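Week 4 handout – Hand-held gripper build, shared workshop stream
Dinamura Makers, Bratgate shed
March 25, 2025

Notes are rough, typed up straight after the session. Bring this sheet next time.

1. Where we should be

Fingers printed, arms printed, bushings pressed in, everything turns freely. If yours doesn't turn freely, stop. Don't file the bushing, file the plastic. A bushing bore that's been filed is scrap and we have no spares until the Ackermann order lands.

Files are in the Joltosum folder on the shed computer. Use rev C of the finger. Rev B has the screw hole too close to the pivot and it cracks – three of you found that out already, sorry.

2. Printing the fingers

Flat on the bed, inner face UP. Yes you get a rougher inner face. We tried it on edge and layers split the first time anyone squeezed hard.

Brim on, 5 mm. Pull the brim off with pliers, not a chisel. Chipped inner edges are mostly from brim removal and from closing the fingers onto each other with nothing in between. Small chips ok, leave them. A chip that gets as far as the screw hole, reprint.

Colour doesn't matter. Dark filament is harder to see against dark objects on the recording, worth knowing before you pick up the black roll.

3. Assembly order

Bushing into arm – warm the arm first, hair dryer is plenty, press in the vice with a scrap of ply either side.
Finger onto arm, screw in by hand, then a quarter turn. Not more. Theres no metal insert in that hole, you are threading plastic.
Both arms onto the body, check they open the same amount each side.
Trigger link last.

If one side lags, swap the arms over before blaming the link. Usually it's a tight bushing.

4. Wear

Shed unit log: first set of fingers went 500 closes before the inner face got slippery, second set went 2,000 with a light sand at the halfway mark. So sand them. 120 grit, few strokes, wipe off the dust.

Write your closes on the tape on the handle. Guess if you have to but write something.

5. Practice tasks

Table tasks from now on. Foam blocks are finished with, they hide every fault in the grip. We set a place at a table with real dishes and cutlery, striped placemat and all, and the tray sits close to you on the near side.
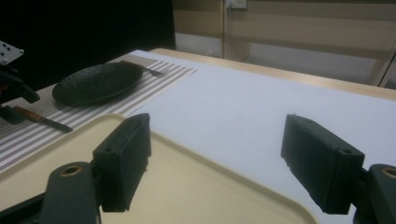
Open wide before you come down. Most fumbles last session were people arriving half closed, bumping the thing and chasing it. Open all the way, lower, stop, then close.

Cutlery: take it by the handle, across the narrow way. Thin metal on a flat table is hard, tilt your wrist a little so one finger gets under.

Plates: rim only. One finger below, one above. Don't try to span the whole plate, the arms flex and you lose it.

Tray: leave it where it is for now. Two-handed lifts are week 6.

Slow is fine. Joltosum chokes on fast wrist flicks and we end up binning the run. Class total so far is 111 usable runs, would like a good many more by the end of March.

6. Before next session

– sand inner faces
– check both finger screws, quarter turn rule still applies
– read the bit on calibration in the folder, page 2 on, skip the intro
– if you're taking a gripper home sign the book, and bring the charger back this time please

Shed opens half an hour early for anyone who needs to reprint. Printer 2 is still down, so put your name on the sheet for printer 1.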